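# Flullico extends hold on bottled stock after seal fault

Flullico has widened the hold on its half-litre pressed apple juice after a second batch was found with poorly seated caps. The hold now covers 517 cases, packed on two lines at the Brandero bottling hall in November. No illness has been reported.

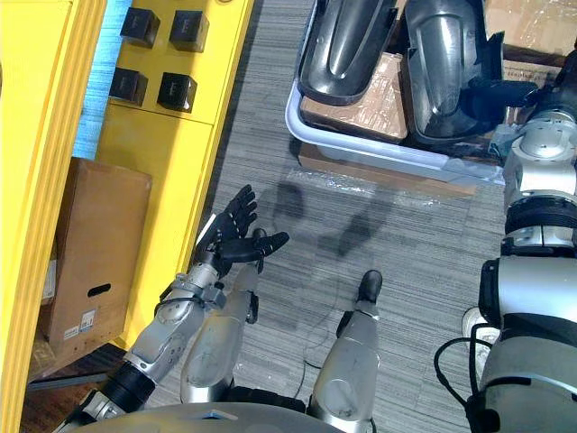
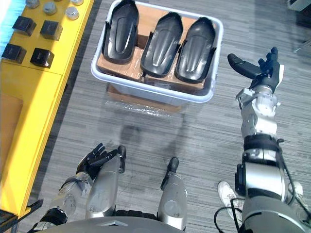 **What should a shop do with a bottle from a held batch?**

Take it off sale, keep it upright in a cool store and wait for the collection note. Bottles should not be opened for checking, as the closure itself is part of the evidence the packer needs.

The first fault was logged by a wholesaler, which found a sticky residue under the shrink wrap of one pallet. Flullico tested a sample of 82 bottles from that pallet. In 7 of them the cap had been applied at a slight angle, leaving the liner in contact with only part of the bottle rim. The juice in the remaining bottles met the company's limits for acidity and dissolved gas.

The caps are supplied by Hiditz and have a soft liner which is pressed against the glass as the cap is turned down. The liner has to be compressed evenly for the seal to hold. If the cap goes on at an angle, one side is squeezed too hard and the other is left slack. A bottle in this state may not leak when it leaves the line. The gap can open later, when the store warms up during the day and the pressure in the headspace rises.

Cap torque at the hall is checked by hand at the start of each run and again at every change of pallet. That check measures the force needed to remove the cap. It doesn't show whether the cap is level, and an angled cap can give a reading inside the permitted range. The records for both batches show no torque reading out of limits.

Brandero has traced the fault to wear in a guide rail ahead of the capping head. The rail keeps the bottle neck in line with the centre of the head. With the rail worn, the neck could sit slightly to one side when the cap was lowered. The second line uses a rail of the same pattern, fitted during the same service stop, and was therefore included when the hold was extended. Both rails have been replaced. The old ones have been kept for measurement.

The two lines restarted on Friday at reduced speed. Until further notice, one bottle from each tray will be checked for cap level against a fixed gauge, in addition to the torque reading. The gauge check is carried out before the bottles enter the pasteurising tunnel, so that a rejected bottle can be recapped without the juice being heated twice.

Juice from the held batches will not be rebottled for retail. Bottles with sound seals may be released once the batch has been inspected; those with a doubtful seal will be emptied and the contents sent for vinegar. The glass will be washed and returned to stock, and the caps will be scrapped.

Castaño, the distributor for the southern depots, has told its customers that the one-litre and three-litre formats are not affected. These are filled on separate equipment and use a wider neck with a different closure. Orders for the half-litre size will be met in part from older stock, with a limit of 2,000 bottles a week across all depots until the inspection is complete.

The batch code is printed on the shoulder of the bottle, below the best-before month. Held codes end in K or M. Shops that have already sold bottles from these batches should put up the notice supplied with the hold letter and accept returns without a receipt. Credit for returned stock will appear on the next monthly statement.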